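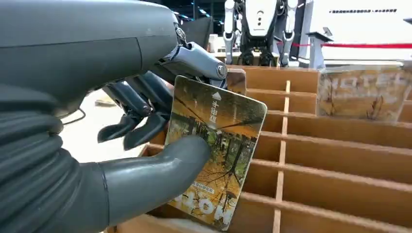
Page last changed: Saturday, June 3, 2023

Review of the Floveck five-finger hand, key card handling package

Trerkgate assessed the Floveck hand on behalf of hotel operators who are considering automated preparation of key cards. The package consists of the hand, its wrist camera and the Prasik control software. It was on loan to us from January, and the assessment was led by Miroslava Zhuravel.

The task set was a plain one. The hand must take a printed card from a divided board box, hold it clear of the slots and return it to the slot named by the operator. Cards are thin and have rounded corners, and a slot leaves little room for a finger on either side.

Grip. The hand holds a card between thumb and index finger, with the other fingers curled out of the way beneath the palm. The broad tip of the thumb gives a steady hold on the face of the card. It also covers part of the print, which matters where a camera is expected to read the lettering - buyers should place any code near the upper edge.

Reliability. In our longest session the hand was asked for 40 cards and failed to lift 9 of them at the first attempt. Most of the failures were in slots close to a divider. A second attempt was made without help in every case.

Setting up. The written guide allows 15 minutes for teaching a new box. Our staff needed 11 once they had done it before, but the first attempt took a full morning. The chapter on slot spacing should be rewritten.

Noise was acceptable for a back office. We would not place the unit at a reception desk.

The older Trevor gripper remains the cheaper choice for cards stacked flat. For cards kept upright in slots, Trerkgate recommends the Floveck hand, subject to a trial with the buyer's own cards and boxes.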